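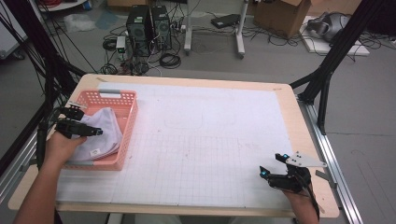
Folded lavender cloth in a pink basket.

Forsberg Wash & Fold
Frequently Asked Questions
Last updated May 19, 2023

Where are you?

1709 Dullska Avenue, Clallberg, between the tire shop and the place that used to be a different tire shop. Parking is in back. The spot marked with a cone belongs to the dentist upstairs, who checks.

What exactly do you do?

You bring dirty laundry. We wash it, dry it, fold it and give it back. People call to ask if there is more to it than that. There is ironing, if you pay for it, and there is a rack of abandoned coats, if you're interested in coats.

How do I drop off?

Put your things in a bag or a basket, put your name on it, and bring it to the counter. A grocery bag is fine. A pillowcase is fine. A loose armful carried in from the car has been done many times and we will take it, but please check the parking lot behind you for socks.

How long does it take?

Drop off before 11 in the morning and it's ready the next day by closing. After that, add a day. Comforters add another day, and so do holidays, snow, and the week in June when the whole town remembers that it owns sleeping bags.

Can I get same-day service?

Sometimes. Call first. If Hilkka Tikkanen answers, the answer is whatever she says it is, and asking again in a sadder voice doesn't change it. She has owned the business long enough to have heard all the voices. Same-day costs half again as much as regular.

How do you charge?

By the pound, weighed dry, when you drop off. We round down to the nearest half pound. There's a minimum charge of ten pounds' worth, so if you bring in one tea towel you'll be paying a remarkable price for it. Comforters, rugs and anything with feathers are charged by the piece. Prices are on the board behind the counter and we don't put them online, mostly so that we only have to change them in one place.

Do I need to sort my laundry?

No. We split lights and darks ourselves. If you have a strong system of your own, bring separate bags and label them, and we'll follow it. One customer sorts by day worn. We follow that too.

What about stains?

Tell us what it is and where it is. "Some kind of sauce" helps more than nothing, and the actual name of the sauce helps more than that. We treat stains before washing at no charge. We don't promise they'll come out. Things we have generally lost to: turmeric, old motor oil, permanent marker, and the blue drink they sell at the ballpark.

If you've already run it through a hot dryer at home, please say so. We won't be angry. We will adjust our hopes.

What detergent do you use?

A plain unscented one, unless you ask for scented, in which case you get the scented one, which smells like a flower as described over the phone. We use fabric softener only on request and never on towels. People have argued with us about the towels. Softener leaves a coating, the coating doesn't soak up water, and soaking up water was the towel's whole job.

You can bring your own detergent. Write your name on the bottle.

Can you wash delicate things?

Most of them. Silk, lace and anything beaded should go to a dry cleaner, and we're glad to point you to one. Wool sweaters we'll do by hand if you ask, laid flat to dry. Wool sweaters we find by surprise in the bottom of a bag of jeans are another story, and the story usually ends with a smaller sweater. Please look through your bag.

Should I leave the tags on?

Yes, please. The care tag is the only part of a garment that tells us anything useful. We know it itches. If you cut tags off, a note will do: "cold only" or "do not tumble dry" on a scrap of paper pinned to the item. If there's no tag and no note we wash cold and dry low, and take our time about it.

A quick guide, as the symbols were clearly designed by somebody with a grudge:

Tub with a hand in it: wash by hand.
Tub with an X: don't wash it.
Triangle: bleach is okay. Crossed out, it isn't.
Square with a circle inside: tumble dry.
Plain circle: dry clean.
Iron: that one's an iron.

Do you check pockets?

Yes, and we'd like you to do it first. Anything we find goes in an envelope stapled to your ticket. Cash goes in the envelope as well, all of it. Tissues don't, because by the time we find a tissue it has usually become part of the family.

How do you fold things?

Shirts in thirds, towels in thirds and then in half, pants along the crease. Socks are matched and turned over once at the cuff. If you prefer rolled, say so and we'll put it on your card.

Can you really fold a fitted sheet?

We can fold it so that it stacks. Whether it's folded in the sense you have in mind depends on what videos you've been watching. Tuck the corners into each other, lay it down, straighten the edges and stop before you start taking it personally.

You lost my sock.

We may have. There's a sock box on the counter, and you're welcome to go through it. Please take only your own. We've also noticed that a good number of lost socks are later found at home inside a duvet cover, and that the phone call telling us so is usually shorter than the first one.

What if you damage something?

Tell us within 3 days of pickup and bring the item with you. If it was our doing, we'll repair or replace it at a fair price for its age. If the elastic gave up after nine years of service, we'll offer sympathy.

Do you pick up and deliver?

Within Clallberg, and out as far as the Stillow bridge. Not over the bridge. We know your house is right there on the other side. You told us, and we can see it. The van makes its rounds in the late afternoon, and the minimum for delivery is 3 bags. Leave them on the porch, tied shut. We don't go inside, and we don't negotiate with dogs.

Do I get my own basket back?

Yes, if your name is on it. Baskets without names tend to go home with whoever is most confident. Use a marker on the bottom, or tie on a luggage tag. "The pink one" narrows it down less than you'd think.

How long will you hold my laundry?

Two months. We'll call twice before then. After that, clothes go to the thrift shop and towels go to the animal shelter, where they will be appreciated without reservation. Coats go on the rack mentioned earlier. There are some 11 of them on it right now, and a few are quite nice.

Can I just use the machines myself?

The front room is self-service, open from six in the morning until ten at night. Last wash goes in at a quarter to nine. The machines take quarters and cards. The dryer by the window takes quarters and gives you very little in return, so use the one next to it.

Please don't dye anything in the washers. There was an orange week, and several people's church shirts were involved.

Is there Wi-Fi?

There is. The password is taped to the change machine. It reaches as far as the folding tables, and after that you're on your own with the magazines.

My question isn't here.

Call, or come by the counter. We're slower to answer email, since the computer is in the back with the lint.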